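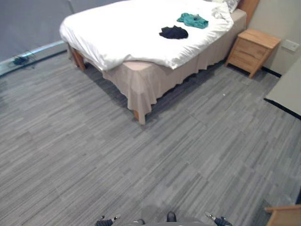

Reading time: 4 minutes

Why is there a bend in the pipe under the sink?

Open the cupboard under your bathroom or kitchen sink and look behind the bottles. You will see a pipe coming down from the drain. It goes down, curves back up, and then runs off into the wall. From the side it looks a bit like the letter U with a tail.

A straight pipe would be shorter and easier to make. So why do plumbers put a bend in it?

The bend is called a trap. Its job is to hold on to a little water.

Where the water goes

When you pull the plug, water runs down the drain and through the bend. It goes into a bigger pipe inside the wall, then into a bigger one under the ground. In a town, that pipe joins the sewer, which takes dirty water from many buildings to a treatment plant. In the country, it might go to a tank buried in the yard, called a septic tank.

Sewers and septic tanks smell bad. Tiny living things called bacteria break down the waste in them, and as they do it they give off gases. One of these gases smells like rotten eggs. Gas can travel up a pipe just as easily as water can travel down it.

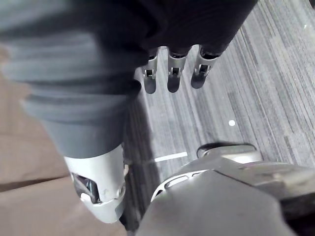
Algirdas Kuusk
Household Science Writer

How the trap stops the smell

After you wash your hands, most of the water flows away. The last bit stays in the low part of the bend. It can't climb up the far side by itself, so it sits there until the next time you run the faucet.

That bit of water fills the pipe from one side to the other. Gas coming up from the sewer meets the water and can't easily get past. Plumbers call this a water seal. Each time you use the sink, fresh water pushes the old water out and takes its place.

Sinks aren't the only things with traps. Bathtubs and showers have them too, but theirs are under the floor where you can't see them. A washing machine drain has one. A toilet has one built into its own shape, and the water you see in the bowl is part of the seal.

What is the other pipe for?

If you look at the roof of a house, you may see a short pipe sticking up with nothing on top. Many people think it is a chimney. It is a vent, and it is joined to the drain pipes.

Try this with a drinking straw. Put it in a glass of water, cover the top with your finger, and lift it out. The water stays in the straw. Take your finger off and the water falls out. Air has to get in at the top before the water can leave.

Drains are similar. When a lot of water rushes down a pipe, it pulls on the air behind it. Without a vent, that pull could suck the water right out of a trap. You might hear a loud gulping sound from the sink. The vent lets air in, so the water in the trap stays where it should be. It also lets the sewer gas out above the roof, away from people's noses.

When a trap dries out

Water left in the open slowly turns into vapor and drifts off into the air. This is called evaporation. It happens to puddles, and it happens in traps.

In a sink you use every day, it doesn't matter. In a shower that no one uses, the trap can dry out after some weeks, and then the room begins to smell. A drain in a basement floor is a common place for this. The school in Skivthorpe had a bad smell in one hallway every September, after the long summer break. The cause was a floor drain in a closet. Now someone pours a bucket of water down it before classes start, and the smell has gone.

If a room at home smells like rotten eggs, tell a grown-up. Running water into a drain for 60 seconds is often enough to fill the trap again. If the smell stays, a plumber should look at it. 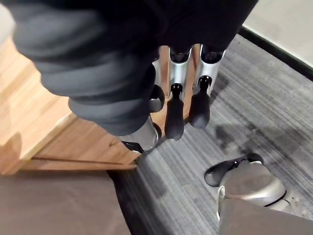 Traps also catch things. A ring, a bead, or a small screw is heavier than water, so it may sink to the bottom of the bend and stop there. If you drop something down the drain, turn the faucet off right away and get an adult. More water could wash it through to the wall — and then it is very hard to get back.

An adult can put a bucket under the bend, loosen the two large nuts that hold it, and take it off. It will be full of dirty water, and probably some hair and old soap. Don't do this job on your own.

Words to know

Trap: a bend in a drain pipe that holds water.
Water seal: the water in the trap that blocks gas.
Vent: a pipe that lets air into the drains and gas out.
Evaporation: when a liquid turns into vapor.

Get one new explainer every Wednesday. Ask a parent or guardian to enter their email address to sign up for our newsletter.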